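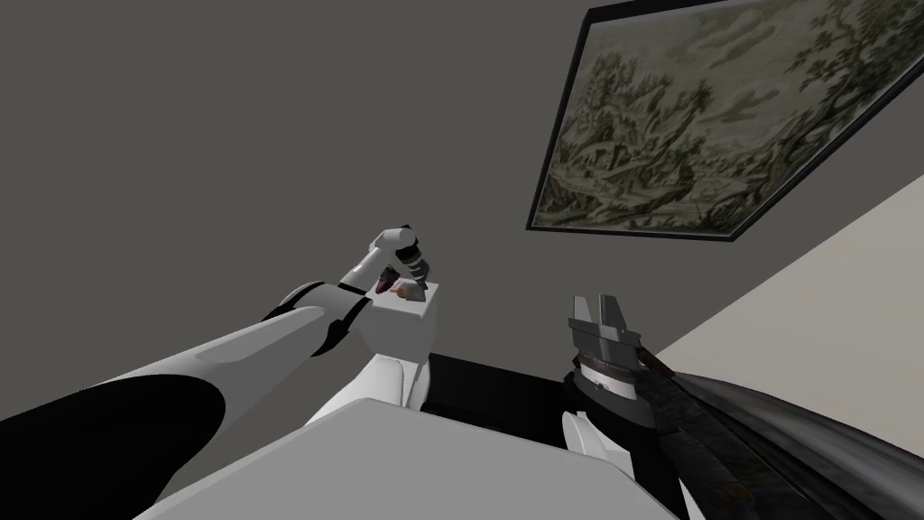
Section 3: Setting up your Brekis Sirley dehumidifier

We know you'd probably like to plug the thing in and get on with your day, and most of the time that would go perfectly well. Still, please give this section a read first. A Sirley that has been set up with a little care runs quieter, and it spares you from hauling it back across the house a week later. The steps are the same for the standard model and for the Maurya edition with the larger wheels. Where the two differ, we say so.

3.1 Unpacking and resting

1. Stand the carton the right way up (the arrows point to the lid) and cut the tape along the long side. Lift the unit out by the two side grips, never by the water bucket.

2. Peel off the blue tape from the bucket, the louver and the filter door. There is one more piece, easily missed, holding the float inside the bucket. Slide the bucket out, pull that piece off, and make sure the float moves up and down freely with one finger.

3. Let the unit stand upright for 90 minutes before you plug it in. Oil in the compressor shifts around in transit and needs time to settle back. If the carton arrived on its side, or rode home that way in your car, leave the unit standing overnight instead.

CAUTION: Do not run the unit while it is lying down or leaning against furniture. Damage to the compressor from running it tilted is not covered by the warranty.

3.2 Choosing a spot

4. Pick the room that feels dampest and start there. One Sirley will look after up to 700 square feet with the inside doors open. In a basement with several small rooms, set it where the doorways meet, if you can, and let the air do the walking.

5. Leave 7 inches of open space behind the unit and on both sides. The air goes in at the back and comes out at the top, so a shelf hanging right over the louver is a poor neighbor too.

6. Check that the floor is level. A marble or a round pencil will tell you all you need to know. On thick carpet, put a flat board underneath and press down on the top to be sure nothing rocks.

Note: If you keep books, musical instruments or framed pictures in the room, turn the louver so the dry air blows toward an open part of the room. Old paper and wood like slow changes, and a steady stream of dry air from close by can make them curl or crack.

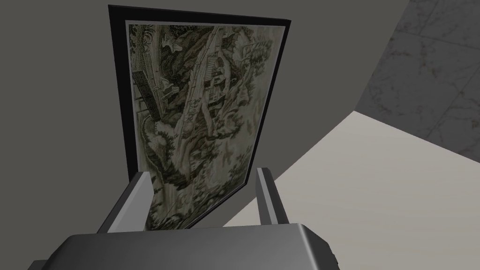 For rooms like these we suggest beginning with the humidity set to 55 percent and coming down a little at a time over several days. Anything with real value deserves a word with someone who cares for such things for a living, and we would much prefer you asked them before you asked us.

3.3 Bucket or hose

7. If you plan to empty the bucket by hand, push it in until you feel the click. The Full light goes out once it is seated. If the light stays on, take the bucket out, check the float, and try again with a bit more confidence.

8. If you have a floor drain nearby, remove the round cap at the back and screw on an ordinary garden hose. Hand tight is plenty. The hose must run downhill the whole way, with no loops or kinks, or the water will find its way into the bucket after all. The Zallora pump kit (part 348, sold separately) lifts the water to a sink or window and comes with its own instructions.

CAUTION: Never use an extension cord. Keep the plug and outlet well away from the drain.

3.4 First run

9. Plug the unit into a grounded outlet and press Power. You'll hear the fan first, and the compressor joins in a few minutes later with a low hum. A faint smell on the first day is normal and goes away.

10. Use the plus and minus buttons to choose your setting. Close the windows, then leave the unit be until the next morning. On a sticky July day you may find a surprising amount of water in the bucket, while a mild spring week may give you hardly any. Both are fine.

11. Write the serial number from the back label on the inside cover of this booklet. It's much nicer to read it there than on your knees with a flashlight.

Cleaning the filter is covered in Section 4. Set-up steps last revised Jun 13, 2021.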